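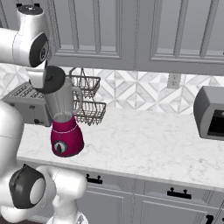 Simulated kitchen, blender lid task: the arm with its hand at the lid.

From: Teresa Geraghty
To: Working list, household task rules
Date: 3 Oct 2020
Subject: Re: Section 4, contact with lids and covers

Dear members,

Thank you to those who sent comments on the Lekley draft. I reply below to the message from Mairéad Duggan, whose questions bear on the wording of 4.2 and 4.3.

Mairéad Duggan wrote:
> The Bromov team has read Section 4 and has two concerns.
> First, 4.2 says a lid task is complete "when the lid is
> in place." It does not say whether the hand must have let
> go. We ran 517 trials in simulation, and 312 of them would
> pass or fail depending on how that phrase is read.
> Second, 4.3 sets no limit on downward force. A simulated
> jar will put up with a push that a real one would not.

On the first point, the editors agree that the text is unclear. We propose the following for 4.2:

"A lid task is complete when the lid is seated on the jar, the hand has released it, and the lid remains seated for the full hold period. A hand resting on the lid at the end of the trial shall be recorded as incomplete."

Reports should state the result under this wording only. Trials already scored under the earlier text may be kept, provided they are marked as such and are not combined with new ones.

On the second point, we do not wish to set one force limit for all appliances. The draft will require each site to declare its limit before testing begins and to log any trial in which it is exceeded. Results from simulation shall be labeled as simulation in every table and figure caption, including those in annexes. Myklebust has asked that still views also carry the task name, and this has been accepted.

The minimum of 500 trials per task is unchanged.

Written objections to the new 4.2 should reach me before the December meeting in Proltberg. Please quote the clause number and supply replacement text.

Regards,
Teresa Geraghty
Editor, Section 4

This archive uses cookies to remember your display settings. Accept | Decline
Contact the list owner | Copyright 2020 the contributors | Back to top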